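Budget Notes for the Second Bimanual Cell

Kasun Chowdhury asked me in December for a one-page equipment plan for a second two-arm cell. It came to four pages, and he read the last one. These are the parts I would want in front of me the next time I have to do it.

The arms are the easy line. The quote from Prallel covers a matched pair, two controllers, two parallel-finger grippers, and cabling to a length I had to ask for three times. Everything else on the sheet exists so that the pair can do something useful, and that part of the sheet is 41 lines long. The first cell's sheet had 29, and I spent most of the following spring buying what it left out.

What was left out, in order of annoyance: spare fingertips, a second emergency stop, power distribution, the table surface, task objects, and shelf space for the task objects. None of these is expensive alone. All of them have lead times, and the work stops just as completely for a fingertip as for a controller.

Fingertips first. The ones we run are black, wedge-shaped, with an open internal truss, and they flex a little under load. That is good for gripping a rim and bad for service life. We treat them as consumables. On the old sheet they sat under capital with the grippers, one set per arm, so every replacement needed a capital request. Rizwan Bhuiyan in purchasing moved them to consumables for this round and set the reorder point himself. I budgeted 20 for the first year, to be shared across both cells.
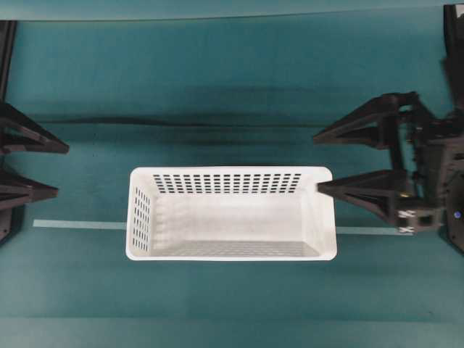 Reach is the next thing to settle, and it should be settled before the table is ordered. The published reach of an arm is measured to the wrist flange at full extension, where it can do very little. For a two-arm job the useful number is the zone where both grippers can get to the same object with some wrist freedom left over. I plotted this on graph paper for the first cell, then Thilini Talukder redid it properly in simulation and found my overlap zone was too generous along the near edge. We used her version for the new base spacing. The table got narrower and the price dropped slightly, which is the only time that happened on this project.

Surface color deserves its own line. Lutfa Kodikara tested sample boards under our lights with the parts we handle most, a lot of which are white plastic. A pale table lost the edges. A black one made the fingers hard to segment. Teal matte was a fair compromise and we have stayed with it. If you order a board from a general shop, specify the finish in writing and ask for an offcut. Jekport sent us one without argument. Another supplier sent a color name.

Task objects are where I expected a fight. It is hard to defend a budget line that reads "baskets." A molded basket with perforated walls is a decent test piece all the same. It has a rim to grasp, it is too long for one gripper to manage well, and the holes give the depth cameras trouble. The price of one is trivial. The cost is in buying enough of the same batch that a broken one can be replaced without changing the task. I put down a case of them, and Kasun crossed it out, and then put it back after he saw what we had paid in staff hours to re-tune for a basket with a slightly different rim.

Cameras took the longest. The old cell started with a head view only, and I had assumed one good overhead camera would be enough for the new one too. Rizwan Sarkar disagreed and listed the failures we had logged as "cause unknown." A side view would have settled most of them. So the sheet now has the head camera, a fixed camera beside the workspace, two mounts, and a spare of each lens. The mounts cost more than I had allowed. A cheap mount drifts, and then you are paying an engineer to recalibrate it.

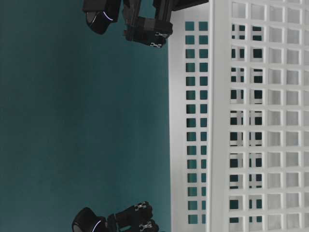 Storage is the line that grows after signature. Each added camera adds to what has to be recorded, moved, and kept, and the quote from Hostix was priced per month with a step in it that we would have hit before summer. I asked for the next tier up on a fixed term. It looks worse on the sheet and better over the year. Put the retention period in the plan as well — if you leave it open, the answer becomes "forever" and the storage line has no upper bound.

Service contracts: I took the basic one on the arms and none on the grippers. Kontogiannis offered a combined plan with a guaranteed swap time, but the guarantee started from the time their depot received the failed unit, and shipping was ours. Two spare gripper bodies on a shelf came out cheaper. If you have only one cell, the sums may go the other way.

Things I would still change:

Contingency was a single figure at the bottom. It should be split, with a separate amount for installation. The electrician used most of ours.

The installation estimate assumed the floor was level. It was not.

Training time was entered as zero hours on the grounds that we already had a cell. The controller software on the new pair is a later version, and the menus have moved.

Lead times should be on the same page as prices. I had them in a separate file, and Kasun approved the order in price order, so the longest item went out last.

The revised sheet is with purchasing. The base plates are due first, then the table, then the arms.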